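Section 5. Practice table and first recordings

This section covers setting up a table for the Prurden hand-held gripper pair in a shared workshop. It assumes both grippers have been assembled as described in Section 4 and that the Farkas logger is installed on your laptop.

5.1 Prepare the table

1. Place the table where you can stand on one long side with both elbows free.
2. Cover the top with a plain, light-colored cloth. Tuck or clip any part that could catch a foot.
3. Creases in the cloth do not affect tracking. Strong patterns do.
4. Put one garment on the table. Start with something soft and medium-sized.

Caution: Keep power cords out of the area where you will be standing. Tape down any cord that has to cross it.

5.2 Hold the grippers

5. Take one gripper in each hand, gripping the handle below the white body.
6. Point the fingers inward toward the garment, with the pads open.
7. Check that no sleeve or strap hangs in front of either camera.

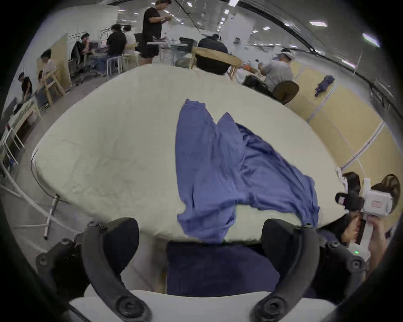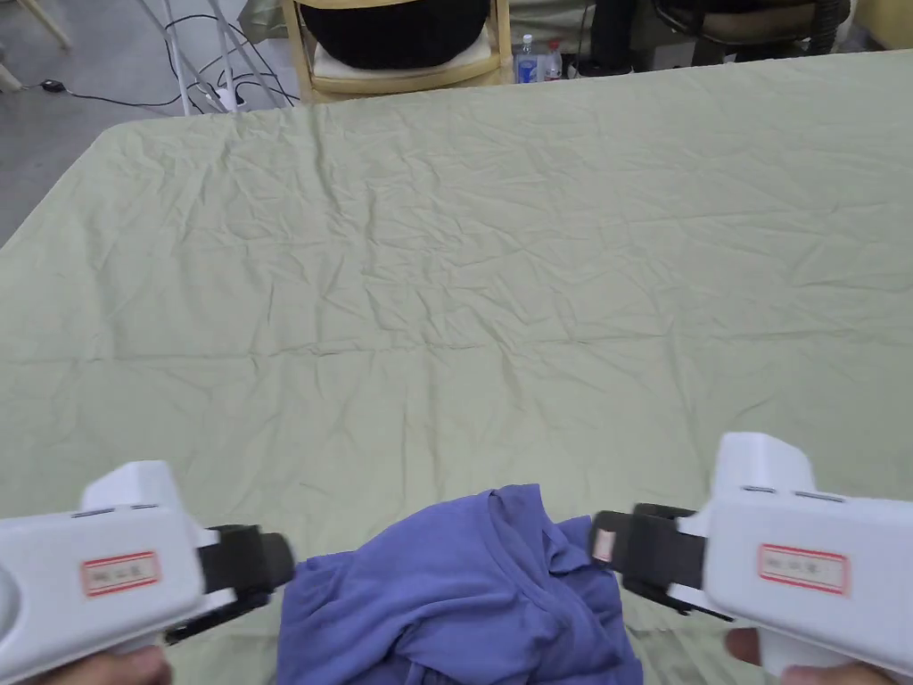
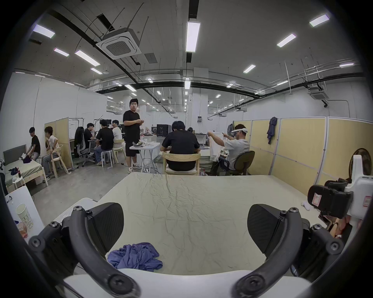
5.3 Record

8. Open the logger and select Jelow Pair. Both grippers should be listed.
9. Squeeze and release each trigger once. The width reading should go to 0 and return to 158. If it stops short, repeat the calibration in Section 4.
10. Press Start and wait for the tone before you move.
11. Pick up the garment by two points, lay it flat, and fold it. Move at a normal speed — slower is not better.
12. Open both pads fully, lift the grippers clear, and press Stop.

Note: Each take is limited to 210 seconds. The logger closes the file by itself at that point and keeps what it has.

Note: Stop after 16 takes and rest your wrists.

5.4 Check the files

13. Play back the first take before recording more. If one view lags behind the other, restart the logger and repeat step 9.
14. Delete takes in which a garment fell to the floor.
15. Copy the rest to the Trultcombe folder. A full session needs 200 GB free.

Finger pads wear at the tips. Replacing them is covered in Section 6. Drawings for the pads were updated by Marcelino Palacios on Jul 22, 2025, and older prints will not fit the new bolts.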